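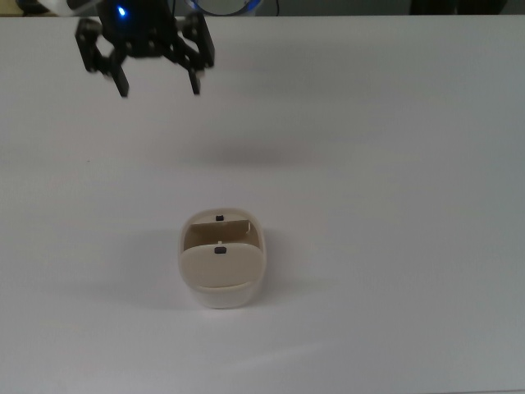

From: Gemma Pearce
To: costume-makers list
Date: Oct 8, 2019
Subject: Re: Lantern costume – hoop keeps tipping forward

Wendy Birkett wrote:

> I'm making a paper-lantern costume for my daughter, who is 6. It's
> three hoops of plastic tubing joined by ribbon, with a crepe fabric
> cover over the whole thing, hung from her shoulders on two elastic
> straps. Standing still it looks right. As soon as she walks the
> bottom hoop swings forward and hits her shins, and the top one drops
> at the front and rides up at the back.
>
> I have moved the straps closer together and it got worse. I also
> tried a heavier tube at the bottom. Should I be adding weight at the
> back, or is the whole idea wrong? The pattern is the old Bickerstaff
> one and it says nothing about straps at all.
>
> Also, does anyone know if the Gamitz battery lights can go inside
> crepe?
>
> Wendy

Wendy,

The idea is fine. The straps are the trouble, and there are two separate faults in them.

First, elastic. Take it out. Any stretch in the suspension lets the hoops bounce on each step, and a bounce in a hanging hoop turns into a swing. Use cotton twill tape or flat webbing, one inch wide. Cut it long, pin it, and have her walk the length of the hall before you sew anything.

Second, two straps give you two attachment points if each one goes straight down, or four if each goes over the shoulder and down to the hoop front and back. From your message I can't tell which you have. You need four. Set the front pair as far apart as her shoulders allow and the back pair the same. Moving them together made it worse for the same reason a tray is harder to carry with your hands side by side in the middle.

Cross the straps at the back and tack them where they cross. On a child that size they will slide off the shoulders otherwise. Maureen Pickering posted a diagram of this to the list last November, under the subject "barrel, pumpkin, bell". Her straps are for a barrel but the layout is the same.

On weight: go back to the lighter tube at the bottom. A heavy bottom hoop hangs well but keeps swinging longer once it starts, and it hurts more when it lands. Control the swing with the ribbons. At present I assume they run vertically from hoop to hoop. Add a second set inside, on the diagonal, so that each gap between hoops has a row of long X shapes. Twelve-inch gaps will need tape that does not stretch, same as the straps. After that the three hoops will move as one piece.

Length is the last thing. The Bickerstaff pattern puts the bottom hoop at mid-shin. That is wrong for anyone who has to climb porch steps. Raise it to just above the knee and let the crepe hang below the hoop by four inches or so as a loose hem. She needs to be able to lift a foot onto a full step without touching tube. Test this on real stairs, with the shoes she will wear, and over a coat if it's likely to be cold where you are. The coat adds enough at the shoulders to change the strap length, so leave an extra two inches folded inside at each end.

She should also be able to sit. With three hoops she can't sit in a car in it, so put the straps on with hooks or large snaps at the top hoop and carry the thing flat.

On the lights: I have used the Gamitz string in nylon and in organza, never in crepe. The bulbs on mine stayed cool over an evening. The battery box got slightly warm. I would keep the box out of the lantern altogether, in a pocket sewn to the crossed straps at the back where you can reach the switch. If your crepe is the paper kind, don't use it near anything electrical, and don't use it near candles on porches either. Fabric sold for costumes is not always treated, so check the label or ask the shop. Zewditu Berhe knows more about fabric treatment than I do and may want to correct me.

If the tubing has kept a curl from being sold in a coil, join it so that the curl lies flat in the plane of the hoop. A twist at the join will make a hoop sit crooked however good the straps are. I push a two-inch length of dowel into both ends and tape over it.

Macarena Pastor asked me off list for the tube diameter I use. It is half-inch outside diameter for anything under 30 inches across.

Gemma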